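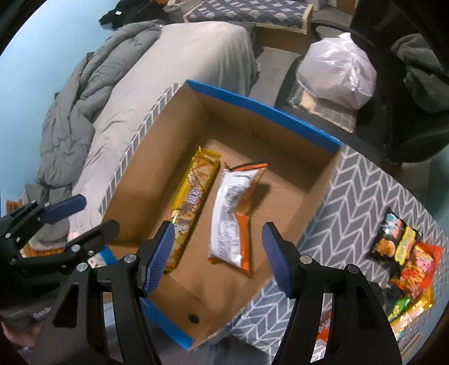
From: Shahab Farahani
To: handheld-demos list
Subject: Re: [handheld-demos] how consistent do box-packing demos need to be?

On Sunday Hae-won Shim wrote:

> We're at 345 demos of snack bags into a cardboard box, all done
> with the handheld grippers, two operators. The policy gets to the
> box fine and then hovers over it like it's choosing a chocolate.
> Firouzeh thinks we should throw out everything where the operator
> changed their mind halfway and re-record with a fixed order, left
> to right, same approach every time. I'd like to keep the lot.
> Before we have this argument a third time, has anyone tried both?
>
> Also, do you start with the box empty or part full?

Hae-won,

We tried both, mostly by accident. Our first batch was 423 demos by Kamran, who packs a box the way he packs a suitcase: quickly, and with regrets. Lots of regrasping, lots of putting a bag in, looking at it and shoving it over. The policy trained on that hovered too. I watched it do so for most of an afternoon and began to take it personally.

Then Zohreh wrote a one-page protocol and we recorded again. Fixed order, come in from above, open the fingers fully before backing out, no second thoughts. That one stopped hovering. It also went to pieces if a bag was lying on its face, as every bag in the protocol had been so politely face up.

What we do now is keep the order free and fix the speed. Pauses were the real trouble for us. An operator stops over the box for a second to think, the gripper sits still, and the model learns that sitting still over a box is a respectable way to spend one's time. Trim the pauses before you delete whole demos. We cut anything longer than half a second of no motion, retrained on the same 423, and most of the hovering went with it. I'd try that on your 345 before anyone re-records anything, and Firouzeh can have her fixed order for the next batch if she still wants it.

On the box: both, please. If you always start empty, the third bag is a rare event and the fifth is science fiction. We start a good share of ours with a couple of things already inside, one long and one short, pushed to different sides. Vary the pile as well. Ours had a habit of getting neater through the session, so that by demo 60 it looked like a shop shelf.

Two smaller things. Long wrappers want to be taken near the middle, or they swing and catch the rim on the way in, and your operator will fix it with a wrist flick no arm of ours can copy. And crinkly bags go flat with handling. Swap them out. Eating them is the traditional method here, though I see from the Jarkcombe logs that we've been recording "bag 4" for a week after its death.

I can send you the trimming script. It has no comments and one variable called "hmm".

Shahab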